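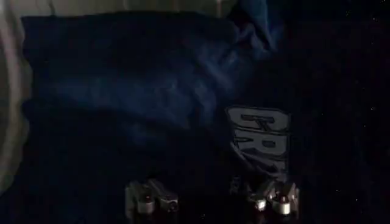 So I finally did the closet. The whole closet, top shelf included, plus the two drawers under the bed that I'd been pretending were furniture for somebody else.

It started in January because my sister-in-law Meifang Shi (you've met her on here before, she's the one with the sourdough) came to stay for a long weekend and asked where she could hang her coat. I opened the closet door about a hand's width, looked in, and told her the back of the kitchen chair was perfectly good. She was nice about it. She hung her coat on the chair and then later on I heard her laughing in the bathroom, so make of that what you will.

I've read all the books about this. I've held things up and asked myself how they make me feel, and mostly they make me feel like it's eleven at night and I want to go to bed. What worked this time was much dumber. I counted. I dumped everything out on the bed and went through it piece by piece with a pencil and the back of an envelope, making little fence marks, and when I got to the end I had 132 pieces of clothing, not counting socks and underwear. I am one person! I work from home four days a week! I could go a third of a year without doing a load of laundry, if you didn't mind me turning up in a bridesmaid dress and ski pants.

Of those, 74 left the house. I'm still a bit stunned by that. I didn't set a target or anything, I just kept going until my back hurt, and then I had a cup of tea and a slice of toast and went again.

The easy stuff first. Anything that was the wrong size went, and I mean the wrong size for the body I have now, today, in this kitchen. I had three pairs of gray work pants from my Umwood days that I last buttoned when I was thirty-four. I also had a pile of things I'd bought a size up "for layering." I have never layered. I put on a sweater and if I'm cold I put on a coat, and that's the extent of it.

Then the scratchy things. There was a mustard wool turtleneck that I loved on the hanger and took off in a restaurant bathroom every single time I wore it. It cost $70 and I think I wore it for a combined total of four hours. Gone, and I hope it finds somebody with a tougher neck than mine.

The middle of the pile was slow. I'd been warned about this by my friend Lamai Thepsuriya, who moved apartments twice last year and has gotten pretty ruthless. Her rule is that you're allowed to keep one thing you can't explain. One! I negotiated her up to three. I kept my dad's fishing vest, a red dress with a broken zipper, and a pair of tap shoes, and I don't want to hear about it.

The T-shirts and sweatshirts nearly finished me off, though. I had no idea how many I owned that say something on the front. Fun runs I walked. A bank I don't use. One from a place called Brandes that I think was a paint store, or possibly a band. They aren't even comfortable, most of them, they've got that big stiff rectangle of print in the middle of your chest that doesn't breathe, and then it cracks in the wash and you've got half an alphabet on you. But I get weirdly attached. I stood there with a 10K shirt in my hands feeling like I'd be throwing away the 10K. (I stopped at mile four and got a donut. It was a lovely morning.)

What I ended up doing, and I'd recommend this to anyone who's stuck on the same pile, was sorting them by what I'd do in them. Sleep, paint, garden, leave the house. Sleep got five. Paint got two, and really how much painting do I do. Garden got two. Leave the house got four, and everything else went in the bag. It took maybe fifteen minutes once I had the categories, after two evenings of getting nowhere at all.

A few other things I learned, in no order.

Do it in the daytime. I tried to do the dark stuff after dinner with just the bedside lamp on and I sorted navy as black and black as navy, and the next morning I had to do the lot again by the window. I own so much navy. I don't remember deciding that I was a navy person but the evidence is in.

Get the bags out of the house the same day. I cannot say this strongly enough. I left the first two bags in the hall overnight and by breakfast I'd been back in and rescued a cardigan. It was a bad cardigan. I wore it that day to prove a point and then put it back in the bag at bedtime.

Check pockets. I found eleven dollars, a library card from a town I left years ago, and a fortune cookie slip that said "You will soon be crossing a bridge." I live on an island of sorts, so I cross a bridge to buy milk.

Don't buy the organizers first! I did this last time. I had a whole set of those fabric cubes from Cluvix, the kind that fold flat, and all I did was fill them with stuff I should have gotten rid of and then I had a closet full of cubes. This time I waited. I bought one pack of thin hangers and a hook for the back of the door and I haven't needed anything else.

I did also learn to fold sweatshirts properly, from a video, at one in the morning. You lay it face down, bring the sides in, sleeves straight down the back, then fold up from the bottom in thirds so it stands on its edge like a file. It does work and the drawer looks great and I'd give it six weeks. By the second load of laundry I was already doing the thing where you fold the first three beautifully and sort of roll up the rest and press them in with your forearm.

As for where it all went: the good coats went to the winter coat drive at the school, the work clothes went to a place downtown that helps people get ready for interviews, and the really worn out cotton I cut up for rags. If you've never had proper rags, oh, they're wonderful. I've been cleaning things just to use them. I did the inside of the oven door. The rest went to the thrift store on Sterkau Street, where I am very proud to say I came out with only one thing, a lampshade.

The nicest bit, and I didn't expect it, is getting dressed. I used to stand there every morning pushing hangers around and then put on the same jeans anyway. Now I can see everything I own from the doorway. I still put on the same jeans, but it takes me a minute and I'm drinking my coffee while it's hot.

Meifang's coming back in the spring and I've saved her a hanger. I've also got my eye on the linen cupboard now, where I'm fairly sure there are about 1000 pillowcases and no matching sheets. If anyone has a way of folding a fitted sheet that doesn't involve a second person or swearing, please put it in the comments. I've tried the one with the corners tucked into each other and I ended up wearing it.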